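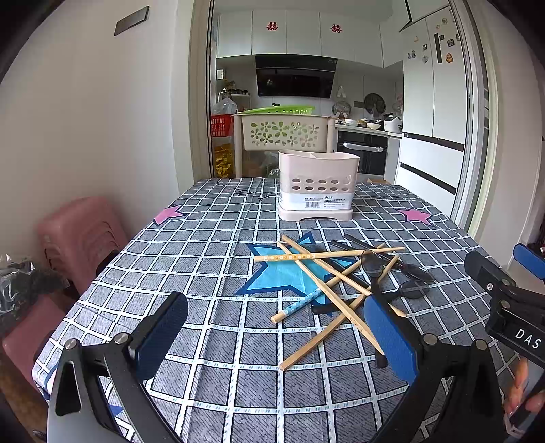

The Galari collection moved on to cutlery this month. Each run starts with chopsticks, spoons and other small utensils on the tablecloth, and the goal is to get them into the holder at the back of the table. We logged 30 runs at the first home and 14 at the second. Two had to be thrown out for bad timestamps.

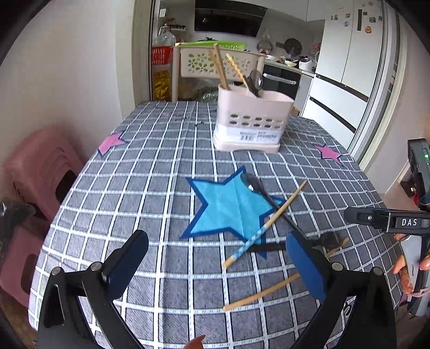 Rozália Szilágyi would like more runs that start with the chopsticks crossed, as the model still grabs two at once. Sławomir Żak has added 16 of those to the schedule.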